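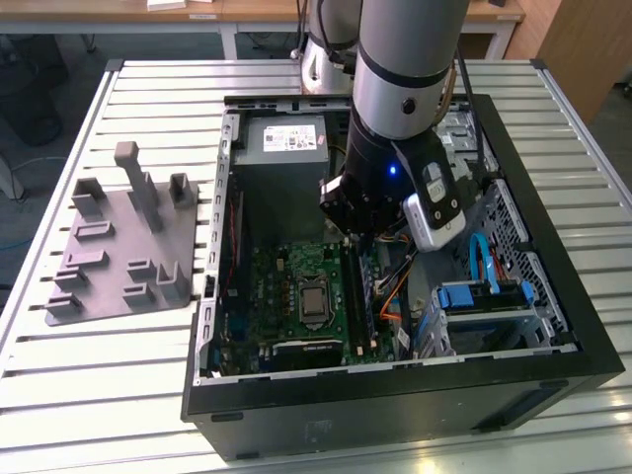 Drelumness Refurbishing
Minutes of the equipment review meeting
December 18, 2024
Chair: Bernadette Castellanos
Present: bench operations, purchasing, facilities, quality. Finance joined for items 4 to 6.
Apologies: none received

1. Minutes of the previous meeting

Accepted with one correction. Under item 3, "lease" should read "trial agreement." The trial agreement with Gireck carries no obligation to lease or purchase.

2. Scope of the review

The chair restated the scope. The Gireck bench kit is under review for one job only, memory removal and reseating in desktop towers at intake. Drive removal and power supply testing stay on the manual line whatever the result. A request from bench operations to add expansion cards to the trial was not taken up. It may be raised again once the memory work has been reported in full.

The kit as quoted consists of the arm, the gripper with its camera module, the control software and a fixture plate. The table is not part of the quote. Purchasing asked that this be recorded, as the first draft of the cost sheet had it included.

3. Report from bench operations

The written report was circulated before the meeting and taken as read. Points raised in discussion:

3.1 Case position. Towers are laid on their side with the side panel off and the board facing up. The arm works from above. The operator removes the panel and places the case by hand. The supplier's cycle time starts after placement, so it cannot be compared directly with our bench time, which includes opening the case. Quality will restate both on the same basis.

3.2 Trial volume. 100 towers are required under the trial plan. The batch is made up of mixed office machines from the Alcantara contract. Bench operations confirmed that no machines have been preselected for easy access.

3.3 Cables. Loose drive and power leads crossing the board remain the main concern. On the manual line the technician moves them aside without recording it. The kit has no routine for this. Current practice in the trial is for the operator to check the approach to the slots before starting a cycle and to clip back any lead that crosses it. Quality asked that time spent clipping be logged separately from placement time. Agreed.

3.4 Slot latches. The gripper handles boards with a latch at both ends of the slot. Boards with a latch at one end only need a different release sequence. Gireck has supplied this as a separate program, selected by the operator. Picking the wrong program stops the cycle with a fault and the arm retracts. The fault text on the panel gives a code with no explanation. Bench operations will post a list of codes at the station.

3.5 Camera. Slot location by camera is reliable under the bench lights. Results with the window blinds open were less consistent, and the blinds are now kept closed during runs. Facilities asked whether this would be a permanent condition. The supplier has been asked in writing and has not yet replied.

3.6 Fixture plate. The plate is 3D printed. Quality questioned how long printed posts and brackets would hold their dimensions in daily use. No wear data has been provided. Purchasing will request a price for a machined plate and for spare printed plates.

4. Cost

Purchasing presented the revised quote. Installation and operator training are now shown as separate lines. Training covers 4 operators. Software support is charged yearly after the first 16 months.

Finance noted that the support charge does not state whether new board layouts are covered. If each new layout is billed as an engineering visit, the yearly cost cannot be estimated from the quote. Purchasing to obtain a written answer before the next meeting.

A comparison quote was received from Privgate for a similar kit without a camera. It relies on fixed positioning of the case. Bench operations considered this unsuitable for mixed intake, where the slots are rarely in the same place from one model to the next. The Privgate quote will be kept on file and no further work done on it.

5. Safety and static control

5.1 Facilities confirmed that the reach of the arm has been marked on the floor. Operators place and remove cases only when the arm is parked. The stop button is to be tested at the start of each shift and the test initialed on the station sheet. Two sheets were found without initials. Supervisors have been reminded.

5.2 Static. Grounding of the table was checked and passed. Grounding of the gripper fingers is stated in the supplier's data sheet but has not been measured on site. Quality will measure it before any more memory is returned to stock. Modules handled in the trial so far are to stay in quarantine until the reading is available.

5.3 The cable bundle along the arm was discussed. Facilities asked for a check that it does not touch the edge of the case at the lowest position. Added to the actions.

6. Decision

It was agreed to continue the trial to its planned volume and to defer any purchase decision to the February meeting. Finance asked that no verbal commitment be given to the supplier before then. Agreed.

7. Actions

Quality: restate cycle times on a common basis; measure grounding at the gripper fingers.
Bench operations: log clipping time separately; post fault codes at the station; check cable clearance at the lowest arm position.
Purchasing: written answer on support for new layouts; prices for machined and spare plates.
Facilities: follow up with Gireck on lighting conditions.

8. Other business

Facilities reported that the replacement label printer for intake has been delivered and will be set up after the holiday closure.

Next meeting: February, date to be confirmed by the chair.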